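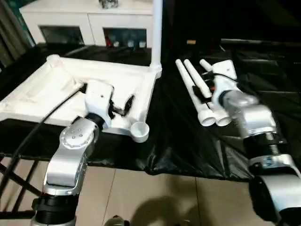
According to Yaneth Quintero, the arms took over the part of the job that hurt her wrists and left her the part that makes her think, and she has said she would not go back. Her view is quoted often in accounts of automation at Clomex, though it was not shared by everyone on the assembly floor.

Clomex is a maker of plastic pipe assemblies and fittings. Its bench automation program, known inside the company as Skiltden, moved part of the hand assembly of white plastic pipes and couplings to pairs of robot arms fitted with grippers. The arms work over a table covered in black plastic sheet.

Background

Before the program, all joining was done by hand. A fitter took a pipe from a bin, pushed it into a coupling, turned it to the mark and set it aside. The work was paid by the shift, with an output target of 522 joints for each bench. Complaints of sore hands and forearms were common, and new hires often left within the first year.

Fulvio Santoro, then head of production, proposed a trial of two-armed stations in November. The first plan called for closed cells with fencing. It was dropped in favor of open benches with slower arm speeds, so that a fitter could reach in during a stop without unlocking a gate.

Operation

Each station has a left and a right arm. Pipes of different lengths are laid out on the sheet, and the grippers are taught where to take hold of them. Teaching is done by the fitters themselves, who guide the arms through a task and save the motion. A new task takes almost 45 minutes to teach. Long pipes are harder than short ones – they swing when held near one end – and many of the saved motions are corrections for this.

Couplings are still checked by hand. A fitter looks at the open end for burrs and feels the rim with a thumb before the part goes to packing.

Effects on staff

The trial began with four stations and grew to nine. No one was dismissed, but vacant fitter posts were left unfilled, and the evening shift was merged with the day shift. Halldóra Østergaard, who spoke for the fitters in talks with management, argued that this was a job loss under another name. The company answered that the merged shift had been planned earlier.

A new grade, bench lead, was created on 24 March 2020. It carries higher pay and covers teaching, fault clearing and the daily log. Older fitters applied in smaller numbers than expected. Some disliked the screen work, and others missed talking across the bench, which became harder once each person had a station to watch.

The output target was replaced by a target for the whole room. Bench leads have said that this eased arguments over slow benches but made it less clear who should answer for a bad batch.

Related programs

Storkia, a supplier of couplings to Clomex, tried a similar layout and kept hand joining for short runs.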